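Workshop notebook, costume hire side
Reading time: 4 min

September. Antler headpieces, second batch.

Picking up from the last entry. The first batch came back from the Metmont hire with the same fault on most of the returns: the antler base works loose from the hood at the rear edge, then the whole rack tips forward over the wearer's eyes. Stitching was intact. The failure is in the fabric under the stitching, where the plush backing stretches and the holes elongate.

Narendra's view is that the load is too far forward. I weighed one rack at 200 g complete with the foam core and wire. That is not heavy, but the center of mass sits well ahead of the seam and the hood has nothing stiff in it to take the moment. A person walking is fine. A person bending down to hand out parcels is what does the damage.

Changes for this batch:

Base plate. Replaced the felt disc with buckram, two layers, grain crossed, cut as an oval with the long axis front to back. The plate now goes inside the hood between plush and lining. Stitch through plate and plush, leave the lining free so it can be opened for repair.

Position. Antlers moved back 4 cm. Looks slightly wrong from the side on a bare form, acceptable once the ears are on. Pallavi asked for the ears to come back by the same amount and I agree, otherwise there is a gap that shows the seam.

Chin closure. Was a single snap. Now elastic with a hook, adjustable. The snap version either held too tight or came open, with no setting between. Bernardo wants hook-and-loop instead for speed of dressing. I have objected: it catches on the plush and after a few washes it stops gripping. Left open for now. He can have one sample made up his way.

Wire. Kept the same gauge. Tried the thinner one from Beretti on a single rack and it took a permanent bend when the suit was packed in its bag. Not using it. The remaining coil is on the lower shelf, fine for tails.

Test procedure, so that the next person does the same thing: hood on the large head form, strapped, form clamped to the bench at the neck. Tip forward to horizontal, hold for a slow breath, return. Repeat until the base shifts by a finger width or until bored. Old pattern shifted early and kept going. New pattern reached 741 cycles with no visible movement at the rear edge. Some fuzz pulled from the plush at the front of the oval, cosmetic. Stopped there as the clamp was needed.

I don't regard the test as equal to a season of wear. It has no sweat in it and no children pulling sideways. Devendra suggested hanging a small weight from one tine to imitate the pulling. Worth doing on the next hood. Suggest the outer tine, same side every time, and note which side.

Washing. One complete hood through the cool cycle, inside a mesh bag, antlers on. Buckram softened when wet, as expected, and came back most of the way after drying on the form. If it is dried flat it sets flat, and then the oval lifts at both ends. So: dry on the form only. This needs to go on the care card, in larger type than the last one. Ward says hirers don't read the card. Probably true, but the washing is meant to be done by us anyway.

Plush stock. The Laryea brown is a shade redder than the Bakov brown and they must not be mixed in one suit. They look the same under the bench light and different at the door. Rolls are now tagged at the open end. If a tag is missing, check it against the swatch by the door before cutting. Total on the stock sheet for the batch is 3,704, which is the cost of plush and lining together, without hooves. Hooves are on a separate sheet until the supplier question is settled.

Hooves, brief note only. Overshoe type is staying. The rear elastic is too short for a work boot, and most of the warehouse hires go out over work boots. Pallavi is recutting the heel piece with a longer slot.

Open items:
- hook-and-loop sample (Bernardo)
- side pull test (Devendra, me)
- care card text, drying on the form
- recut heel piece (Pallavi)
- decide whether first batch hoods get the new plate or are stripped for parts

On the last one, my inclination is to refit. Opening the lining takes longer than making the plate, but the plush is still good away from the seam, and the old stitch holes will fall under the oval if the base is moved back as above. The holes at the very front edge may show. Brush the pile over them and look again before deciding.

— Narendra has the head form until the afternoon. Ask before taking the neck clamp.

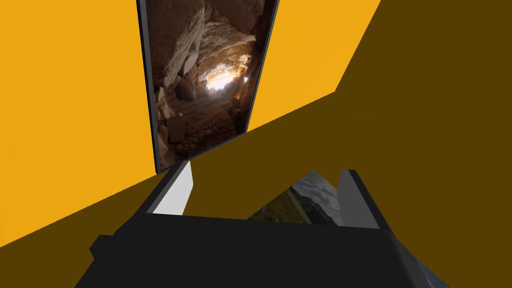

Can the new base plate be fitted without taking the antlers off the hood?
The antlers have to come off first, as the plate sits between the plush and the lining and the base is stitched through it in its new position.

Contact the workshop | © Costume workshop notes | Back to top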